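Quem somos

Olá! Se chegaste até aqui, ou estás à procura de bilhetes para a próxima noite ou enganaste-te no menu (acontece muito, o botão "Sobre nós" está coladinho ao da bilheteira e ainda ninguém o mudou de sítio). Seja como for, já que cá estás, conto-te como isto funciona.

A Udodar é uma pequena produtora de comédia ao vivo. Fazemos noites de stand-up, sessões de improviso, um microfone aberto que já me deu mais cabelos brancos do que os meus filhos e, de vez em quando, a gravação de um espetáculo a solo para quem prefere rir no sofá. Eu trato da programação e da bilheteira, respondo aos emails e, nas noites más, também faço de apresentadora. Peço desculpa a quem lá estava em dezembro.

Começámos na sala das traseiras do bar Gurkora, com um estrado que abanava e um microfone emprestado que só funcionava se o segurássemos pela parte de baixo. Na primeira noite vendemos 12 bilhetes. Metade eram primos. Mesmo assim houve uma gargalhada a sério, daquelas que vêm do fundo da sala e apanham o próprio humorista desprevenido, e eu fui para casa a pensar que tínhamos de repetir aquilo no mês seguinte. Repetimos, e depois outra vez, e a certa altura o bar deixou de ter cadeiras que chegassem.

Hoje a nossa casa é o Teatro Gowda, com 393 lugares, camarins com espelho (um luxo!) e uma régie onde se consegue estar de pé. O Gurkora continua a ser nosso às terças, para o microfone aberto, e não o trocava por nada. É lá que as pessoas experimentam material novo, tropeçam, voltam na semana a seguir com a mesma piada virada do avesso e de repente aquilo tem graça.
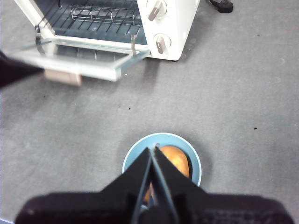 Posso inscrever-me no microfone aberto se nunca subi a um palco?

Claro que podes, e quase toda a gente começa assim. Manda-nos um email até domingo à noite com o teu nome e um contacto, prepara cinco minutos e aparece meia hora antes. Não pedimos vídeos nem currículo. Se a lista estiver cheia, ficas com lugar garantido na terça seguinte.

Voltando à conversa: que tipo de humor é que programamos? De tudo um pouco, para ser sincera. Gosto muito de sátira política e de gente zangada com boas razões, mas também tenho um fraquinho por histórias compridas e absurdas sobre vizinhos, e há lugar para as duas coisas na mesma noite. O que pedimos aos artistas é que o texto seja deles. Quanto ao público, pedimos telemóveis no bolso e que não se tente ajudar o humorista a acabar a piada (ele sabe como acaba, a sério).

As gravações saem com a etiqueta Gikex, que montámos para não dependermos de ninguém na edição do som. Até agora lançámos 2 espetáculos completos, ambos gravados no Gowda com público pagante e sem gargalhadas acrescentadas depois. Do primeiro fizemos até 600 cópias em DVD, contando com a reedição, e ainda restam umas quantas na banca à entrada da sala. O segundo só existe em versão digital, porque entretanto eu fiquei sem sítio em casa para guardar caixotes.

Também trabalhamos fora de portas: jantares de empresa, festivais, semanas académicas. Diz-nos a data, o tamanho da sala e que público vais ter, e nós sugerimos um alinhamento. Convém saber se há crianças. Já nos esquecemos de perguntar uma vez e foi uma noite muito comprida.

Para bilhetes, trocas e reembolsos, usa o formulário da bilheteira. Para propostas de artistas, escreve-me pela página de contactos e tem paciência, leio tudo mas demoro. As portas do Gowda abrem às nove e o bar fecha durante as atuações.

Página atualizada em 2018-04-12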